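Search the guide
Search
0 comments · 3 shares

Section 4. Setting Up Your Apprentice Profile in Talebi

Talebi matches people who want to learn a trade with people who are tired of doing that trade alone. Your profile is what the second group reads, usually at lunch, with one hand. Keep it short.

You will need your sign-in details, one reference who remembers you, and the reference's current phone number.

1. Sign in and choose My Path. If you see Your Exciting Journey instead, you are on the old menu. Click it anyway. It goes to the same page.

2. Under Trade, pick up to three. Upholstery and Furniture Repair are separate entries, and the people who do them will tell you why at length.

3. Fill in About Me. The limit is 300 characters, including spaces. "Passionate" uses ten of them.

Note: The box does not warn you when you hit the limit. It stops typing. Your keyboard is fine.

4. Under Hours, enter the hours you can work, which may differ from the hours you would like to work. Bakers will look at this field first.

5. Add your reference and press Send Request. The request expires after 20 days.

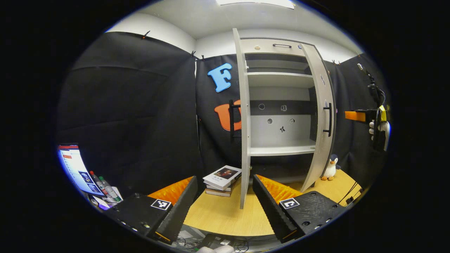 6. When your reference has replied, a green bar appears at the top of My Path. Press Publish. Until you do, your profile can be seen only by you and by Itziar Escobar in the placement office, who has plenty of others to read.

Caution: Do not list a parent as your reference. The form will accept it. Itziar will not.

Changing trades

You can change trades twice a year without talking to anyone. For a third change, book a call with Casimiro Manzano, who left accounting for stonework at forty and is hard to shock.

1. Open My Path and choose Edit Trade.

2. Remove the old trade before adding the new one. Doing it the other way around gives you both, and then you get invitations to weld.

3. Press Save. Saving also clears your Hours field, a known fault since February. Enter your hours again.

Note: Messages from workshops you have already written to stay in your inbox. It is polite to answer them, even if you are now a florist.

Next: Section 5. Your First Trial Day
Was this page helpful? Yes (20) No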